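Bench notebook, February – left hand will not let go

Started the morning with the slipper task and a fresh coffee. By the second run the coffee was cold and the left hand had opinions. Writing this up while it still annoys me, because Corina is on the rig tomorrow and should not have to find it all out again.

Symptom

Left hand closes on a slipper as asked. Operator opens their own hand. Robot thinks about it. Sometimes the fingers open right away, sometimes after a delay long enough to say something rude, and four times today they did not open at all until I dropped the hand out of teleop and sent the open command from the console.

The arm does not share the hand's doubts. It goes wherever the operator goes, slipper and all. On the first bad run I had already started pulling back toward home when I noticed I still had footwear. The rack came along for a short distance. I hit the stop, the arm went into hold, and the rack settled back on its feet with a bang that brought Jarosław in from next door. No damage to the rack. One slipper has a dent in the heel that may be from today or may be from its previous career.

34 runs total, 6 with a late or missing release. All 6 on the left. The right hand has been a model citizen, mostly by hanging there and doing nothing.

What I ruled out

Headset tracking. Swapped to the second headset, same thing. Hand tracking view on the monitor showed my fingers opening cleanly every time, including the runs where the robot's did not.

Operator. Jarosław took over for a few runs on the theory that I was the problem. He got a late release on his third and withdrew the theory.

Slipper choice. It would be nice to blame the soft gray ones. It happened with the white ones too.

Software version. Rolled the Drevel bridge back to last month's build. Late release on the second try. Rolled it forward again so that at least the wrong thing is current.

Finger temperature. Log says 29 degrees at the warmest motor. Not hot, not even trying.

What I did not rule out fast enough

The cables. Our extra harness for the left hand is wrapped loosely at the wrist and forearm, and it was only ever meant to be temporary, in the sense that everything in this lab is temporary. With the arm low and close in, there is slack. When the arm reaches up and across to the top shelf, the slack goes somewhere else and the connector at the hand end takes the pull.

I went back through the log with that in mind. Every bad release was on the top shelf. Lower shelf, no trouble at all. I had this information at ten in the morning and did nothing with it until after lunch.

Jarosław ran the reach slowly while I watched the hand status page. With the arm stretched out, the link to the hand starts dropping packets. The hand controller is set to keep its last good command if it hears nothing for 200 ms, and the last good command is, of course, "squeeze." So it squeezes. When the link comes back it catches up, and when the link stays bad it just keeps hold and waits for further news.

Keeping the last command is a sensible choice if you are carrying a glass of water. It is a less sensible choice if the thing in your hand could be attached to something, or to someone. 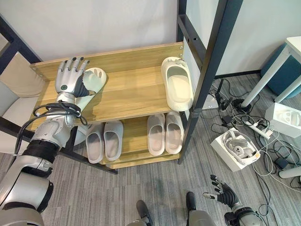
Safety note, please read this one

Until the harness is redone, treat the left hand as something that may not open. In practice:

Nobody hands anything to the left hand. No exceptions for "just a second."

Do not reach in to free a slipper while teleop is live. Stop first, wait for hold, then send open from the console. If that fails, power off the hand and peel the fingers back by the base joints, one at a time. Not by the tips. Ask me how much a Taris fingertip costs.

Operator waits for the spotter to call "open" before moving the arm away from the rack. The headset view is poor at exactly the moment you need it, and you will believe your own fingers over the robot's.

Spotter keeps the stop button in hand. In hand does not mean on the table next to the phone.

Fix, such as it is

Tonight: strain relief clamp behind the wrist, harness rerouted along the outside of the forearm with enough length for a full top-shelf reach. I have the clamps. I do not have the shorter connector, so the old one goes back in with a dab of hot glue and my apologies to Valentini's service people, who will see it eventually.

Tomorrow, Corina: please change the link-loss behavior so that the arm pauses when the hand goes quiet. Then we can argue about whether the hand should hold or relax. I lean toward hold plus pause plus a loud beep. Jarosław leans toward relax. He was not the one standing under the rack.

Also open: the six bad runs are still in the data set. I marked them "release_fault" and left them in the folder. Do not train on them unless we want a policy that steals furniture.

Retest plan is ten reaches to the far left of the top shelf and ten to the far right, status page up the whole time, arm at half speed. If it drops a single packet I am ordering the proper Clasus harness and taking it out of the snack budget.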